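Trurley rally intercom, two months in

Bought this in August before the Okidby stages because our old set died on recce and Donnie MacKinnon, who I sit next to, was yelling pace notes at me like a man on a boat. So. Quick writeup before we load the van again.

Box has the amp unit, two helmet kits, a coiled lead, a bag of velcro and a manual that's mostly about warranty. Battery or 12V from the car. We ran it off the car with the battery in as backup.

Fitting. 45 minutes for both helmets, and most of that was me getting the speaker wrong in mine and having to peel it off. Lead length is fine in a small hatch. In something bigger I'd want the extension, which is extra and shouldn't be.

Sound is the good bit. Very clear. On gravel with the sump guard getting hammered I could still hear every "tightens" and "don't cut". Old one turned into soup over 5,000 revs. Separate volume for each side, big knobs, works with gloves on. Donnie has his up at max and I have mine at half and we're both happy, first time ever.

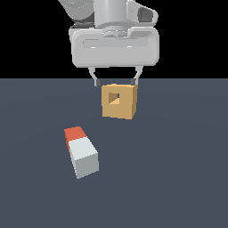
Mic boom is stiff. Stays where you put it but takes two hands to move, and the foam cover came off mine twice on Sunday. Found it in the footwell the second time. Glue it.

The plug. This is my main gripe. It's a push fit with no lock, and if you get out in a hurry for a wheel change it pulls free, fine, that's what you want. But it also pulled half out on stage six when I turned to look at the mirror, and I lost Donnie for three corners. Went through them on memory and hand signals. Dropped 20 seconds or close to it, and a place to Hiwot Abera, who was having a great day anyway and would of got us on the last one.

Since then I run the lead under the belt strap and it hasnt moved.

Battery life no idea, never got it flat. Camera output works, needed a cheap adapter. There's a bit of hiss on the recording that you don't hear in the helmet.

Compared it with the Elent before buying. The Elent has a locking plug and a nicer case but costs a lot more, and a crew at our club had the amp replaced twice. The Amadi one is cheaper and I've used it, fine for tarmac, too quiet for gravel.

Would buy again. Four out of five, loses one for the plug. If they do a locking version I'll get it and sell this one to someone who doesn't look in their mirrors.

Edit: emailed Trurley about the foam, they sent two new ones free. Took a week.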